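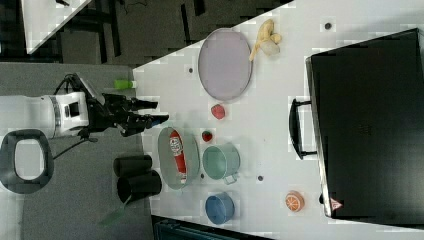 Unternehmen > Über uns > Profil

Trolport prüft und berät kommunale Ordnungs- und Ermittlungsdienste. Schwerpunkte sind Personalbedarf, Aktenführung und Fristenkontrolle. Pro Prüfung werden 125 Vorgänge als Stichprobe gezogen und nach einheitlichem Raster bewertet.

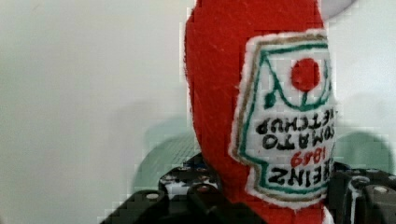 Der Bericht geht an die auftraggebende Behörde und enthält einen Maßnahmenplan mit Kostenansatz. Eine Nachprüfung erfolgt im Dezember des Folgejahres. Standorte: Hunska und Iturra.

Weitere Seiten
Prüfraster Aktenführung
Nachprüfung Jollbridge
Stand der Verfahren, März 2026

© Trolport | Kontakt | Nach oben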